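Home | Forums | Search | Members | Log in

Bostorberg Flats Community Board > Moving In & Out > Security deposits

Thread: Multa wants $429 for "surface wear"

Print this thread | E-mail this thread

gravelpit
Moved out of the Zerkeck building in February after four years. Deposit was $1000. Today I got a check for $571 and a letter from Multa Property explaining that the other $429 went to "surface wear, kitchen and hall." No photos, no receipt. I have read the phrase thirty times and I still don't know which surface. There were several.

Has anyone gotten money back out of these people?

tenpenny_nail
Surface wear is what you get when a person stands on a floor. You paid rent for the right to stand on it. Ask for an itemized statement, in writing, and keep a copy of the letter.

LowTide
Same building, two floors down. Mine was $409 and they called it "surface refresh." I'd love to know what I did that was twenty dollars gentler than you.

gravelpit
Walked softer, I guess.

hallway_moth
Unpopular view, but did you cover anything? I put film over every counter and door the day before the movers come, and I have never lost a cent of deposit. It costs less than lunch. You can wrap anything in the stuff.
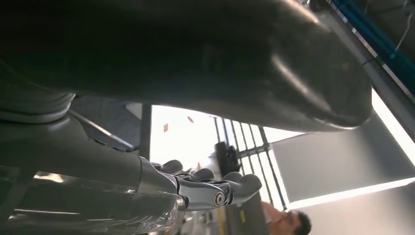 Clear film over gray panels. It creases, it still covers.

People laugh until they see a dolly go into a door frame.

tenpenny_nail
I don't doubt it helps on moving day. It does nothing for the four years before that, unless you're suggesting the man cook dinner on cling wrap.

hallway_moth
My aunt kept plastic on her couch for most of my childhood and that couch is immaculate.

LowTide
Has anyone ever sat on it?

hallway_moth
Christmas.

Bracket9
I used to do turnovers for a different landlord across town, so I'll be the villain for a minute. Some of these charges are fair. If there's a burn in the counter the shape of a pot, that isn't wear, that's an event. gravelpit, was there an event?

gravelpit
There was a small event near the stove. Size of a coin. I'd pay for a coin.

Bracket9
Then say so up front and offer something for it. You'll look reasonable and they'll have to explain the rest. What color are the hall walls? If they were painting between tenants anyway, they shouldn't be sending you the bill for it.

gravelpit
The color is called Tan. I know this because the can was left in my closet when I moved in and I was told not to touch it. I never did. Four years with that can.

tenpenny_nail
Please tell me you took a picture of the can.

gravelpit
I took a picture of the can.

LowTide
I disagree with Bracket9 about admitting the burn. Make them find it first. They didn't mention it in the letter, so maybe they never went into the kitchen at all.

Bracket9
And if it goes to small claims and they bring a photo of it? Your call, but I've watched that go badly.

gravelpit
Sent the letter at 4 p.m. Admitted the coin, asked about the paint, used the word "itemized" twice. Will post whatever comes back.

Page 1 of 1

Recent in Moving In & Out
Who do you call for a stuck mailbox lock
Free boxes, north entrance, mostly banana
Got my whole $1000 back, ask me anything
Is the Zerkeck elevator fee per trip or per day
Couch will not make the turn on the second landing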